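3.2 Fixture placement and the use of overhead surfaces

Ceilings have received little attention in the literature on small commercial tenancies. Studies of shop and workshop fit-outs have tended to record floor area, frontage and wall shelving, and to treat the ceiling as a fixed property of the building. Roussel's survey of the Vuvdale arcade was an early exception. Jacqueline Roussel recorded every fitting above head height in the arcade and showed that tenants altered the ceiling more often than they altered any other surface, usually without notifying the building owner. Our own records support that finding for the later period.

The tenancy register held at Vuvdale contains 1608 entries for minor works. An entry was included in the present analysis where it named the surface affected and gave the trade or occupation of the person responsible. Entries that referred only to "general repairs" were set aside, as were those concerning roof leaks, which are the responsibility of the owner under the standard lease. Where the handwriting was unclear, two readers examined the entry separately and the matter was settled by discussion.
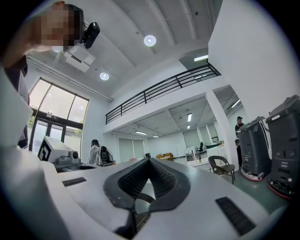

Tenants' alterations to ceilings fall into two broad groups. The first consists of permanent works, such as new lighting tracks, ducting and acoustic panels, which normally require written consent. The second consists of light fittings and small devices that a tenant may put up or take down within a single lease period. Works of the second kind are seldom drawn on a plan, and the position of an item is often decided by holding it to the surface by hand, as with the small black device held up against the ceiling in Figure 4. The register is therefore likely to understate them, and the counts given for this group should be read as a minimum.

Figure 4. Small device held against a ceiling by hand.

Interviews were conducted with tenants in the Erkow and Gaber buildings to test this reading of the register. Seven tenants reported that they had changed the position of at least one overhead item since signing their lease. Most had not regarded the change as an alteration within the meaning of the agreement. Several distinguished between items fixed with screws, which they believed required consent, and items fixed with adhesive or clips, which they did not. The Gaber lease makes no such distinction. The Erkow lease mentions "fixings of any description" but was understood by tenants in much the same way.

The Delatura building offers a useful contrast. Its owner introduced a revised schedule of minor works on 16/03/2021, under which tenants may place light items overhead without consent if the surface is made good at the end of the lease. Over 12 notices were lodged under the schedule by the end of May, although notice was optional. Tenants appear to have valued a written record of what had been permitted, particularly where a bond was held against damage. The effect of the schedule on end-of-lease disputes is considered in Section 4.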